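13/10/2022

Rain since the morning, and I am writing this with a cup of tea that I have already warmed up two times. My shoulders hurt a little, but in a good way, from the wiping.

I want to write down about the table before I forget how it went. In April, when I came to Trilstead, the long white table was the place where everything landed. Post, gloves, bags of screws, the good scissors which everybody looks for. I was new and I did not want to say something. I come from a house where my mother cleared the table after every meal, also when we were going to eat again after one hour, and I think I have this from her. But it was not my house, so I kept quiet and put my cup on the window sill.

Then last week Lucyna Gajewski said at lunch that she cannot think near such a table. I was so glad that I said yes too loudly, and so the job became ours, hers and mine.

We started today after breakfast. First we took all the small things into boxes, and we did not allow ourselves to decide anything while we were doing it. Lucyna is strict with this. If you begin to decide, she says, you will stand there with one key in your hand until the evening. The papers went in the Plisano folder, the one with the broken ring, and the rest we carried to the shelf in the corridor.

After this the washing. I used the Cledura powder, one spoon in warm water, and a soft cloth. I had bought also a sponge with a rough side, but I was afraid for the surface, because it is matt and on matt things each scratch stays for ever. I went from the wall to the front, in long strokes, and then again with clean water, and then with a dry towel. Lucyna did the wall. She was on her knees on a chair and sang something from the radio, only the first line of it, again and again.

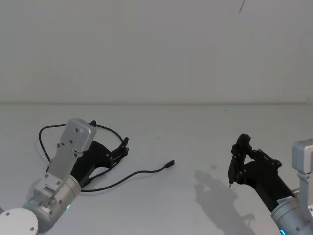
What surprised me is how large the room feels now. I have been walking past this wall for half a year and I could not have told you what colour it is. It is not a real white, it is an off-white, very pale and plain. The table is whiter than the wall, and in the place where they meet there is only a thin line. I stood and looked at this line for some time. Lucyna asked if I was all right.

We had one small disagreement. She would like a plant at the back, against the wall, a low one in a plain pot. I would like nothing. I said that a plant is the first thing and after the plant comes a saucer for the plant, and then somebody puts a pen in the saucer. She laughed at me, but she did not say I was wrong. We agreed to wait 2 weeks and then to speak about it again.

Tse from upstairs came down to borrow the kettle and stopped at the door. He asked where is everything. I showed him the boxes and he took out of them his gloves, one charger and a spoon. He was happy about the spoon. I have to remember to ask him for the kettle.
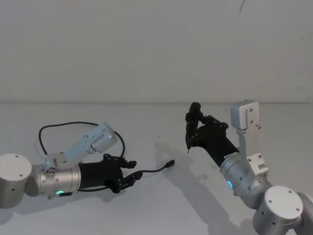

*The long table at Trilstead, with the little black plug lying on it.*

In the afternoon I went through two of the boxes alone. Most of it was easy. There were 5 rolls of tape, all of them begun, and a bill for 200 envelopes which I have never seen here. The envelopes, I mean. The bill I put in the folder. The old batteries are in a jar now and I will take them to the shop when I go for bread.

Three boxes are left and I do not want to do them tomorrow. Tomorrow I want to write to my sister and buy the blue thread for the coat. Lucyna has the key of the corridor cupboard, so I must catch her before she leaves for the train.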